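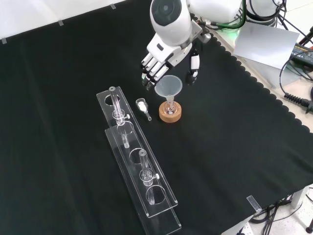 White robotic hand held over a table with a black cloth, funnel in front

Is a paid kicking camp worth it for a high school sophomore?

Asked by Isla Swanson
June 29, 2022

My son kicks and punts for a small high school team and wants to go to the Bemness Kicking Weekend in July. It's 2 days, costs $200, and the flyer says every camper gets "ranked." He's pretty set on it. I've read the page three times and still can't tell what they do all day. There's no mention of how many coaches there are, or how many kids, or what the ranking is based on. It does mention a T-shirt.

He has a decent leg. He made a few from 40 in practice this spring, off a block, with nobody rushing him, so I'm not getting carried away. His school doesn't have a kicking coach. The line coach holds the ball for him and tells him to follow through, and that's the whole program.

Has anyone sent a kid to one of these? Did he come home any better, or just tired? And does a ranking from a camp like this mean anything to a college, or is it there so they can sell you the next camp?

Shona Laing

We did a different one, the Drelletti camp, two summers ago, so take this for what it's worth. My son got maybe 11 real kicks the first morning. The rest was standing in line. The afternoon was better because half the group had gone to punt on the other field.

The thing he did get out of it was video. One of the coaches filmed him from behind and showed him he was planting his foot too close to the ball. He fixed that in a week or so at home. Could somebody have told him that for less than we paid? Probably, but nobody around here was offering.

As for rankings, ours came by email with a star rating and a link to sign up for the "invite only" event. Every parent I talked to got the same invite. I'd put that part out of your head.

Call them before you pay. Ask how many kids per coach, if the kickers use live snaps and a holder, and if you get your money back when he pulls a groin the week before. We didn't ask that last one and I wish we had.

Alistair Tennant

waste of money. buy a bag of balls and a net and let him kick till school starts

Estíbaliz Bustamante

I don't agree with Alistair, mostly because a kid kicking every day with a bad plant foot is going to get very good at a bad plant foot. I also wouldn't let him kick every day. I coach special teams at a high school and the sore hips I see in August come from boys who spent the summer swinging as hard as they could. Three days a week is plenty for a sophomore, with a limit on full-power kicks.

On the camp itself, I don't know Bemness, and a page that talks about rankings before it talks about coaching doesn't impress me. What I'd look for is a schedule. A camp that has planned its day can send you one. If they tell you it "varies by group," I would keep the check.

Colleges will want to see film of him in games, and his kickoffs and hang time. I've never had a college coach ask me where a boy placed at a summer camp. A few do run their own one-day camps, and if there's a school he's really interested in, I'd spend the money there first. At least the people watching him are the ones who'd be making the decision.

He's a sophomore. Missing one camp won't hurt him.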